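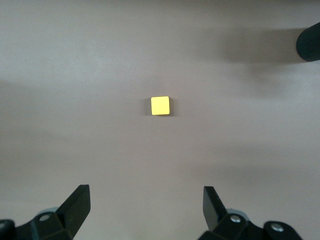 A yellow cube on one of the activity tables, Skeltden.

Kusside Play Library - progress report to the Amano Fund
Period covered: April to November

1. What the grant was for

The award paid for tabletop building and sorting sets for the lending shelves at Skeltden and Zurnia, and for replacing the worst of the old tables. Small cubes in plain colours were the largest single item on the order. Families had been asking for them since the previous sets became too mixed up to lend.

2. Work done

We now have 112 sets ready to lend. Each goes out in a drawstring bag with a card listing the contents, so that the family and the desk can both check it on return. Skeltden opened its shelf in June. Zurnia followed in September, later than planned, after a leak in the store room meant the shelving had to come out and go back in again.

The new tables have plain tops with no pattern. Staff at both sites asked for this after using the old ones, which had a printed road map that younger children found hard to ignore when they were meant to be building or matching.

The weekly table session runs at ten in the morning at both sites. It usually starts with one cube per child. They pass it, hide it, put it on and under things, and name the colour. More pieces come out after that. Several parents have told us they do the same at home with whatever is in the bag.

3. Lending

There were 193 loans up to the end of November. Skeltden accounts for most of them, having had the longer run. The usual loan is three weeks and most sets come back on time. Late returns are dealt with by a text message and we do not charge.

Losses have been small. Five sets came back incomplete and were made up from spares. One bag was damaged beyond repair.

4. Problems

The contents cards were printed on thin paper and have not lasted. We are reprinting them on heavier card and will cover the cost ourselves.

Cleaning takes longer than we allowed for. Every piece is wiped before a set goes back on the shelf, and a full crate can take most of an afternoon. We have moved this to a quiet day at Skeltden - Zurnia still does it between sessions, which is not ideal.

5. Spending

Spending is within budget on sets and tables. Bags cost slightly more than quoted. Nearly 40 pounds remains on the storage line and we would like permission to put it towards spare cubes.

6. Next period

Finish the card reprint. Add a second weekly session at Zurnia if the room can be had. Check all sets against their cards before the spring and send you the results with the final report.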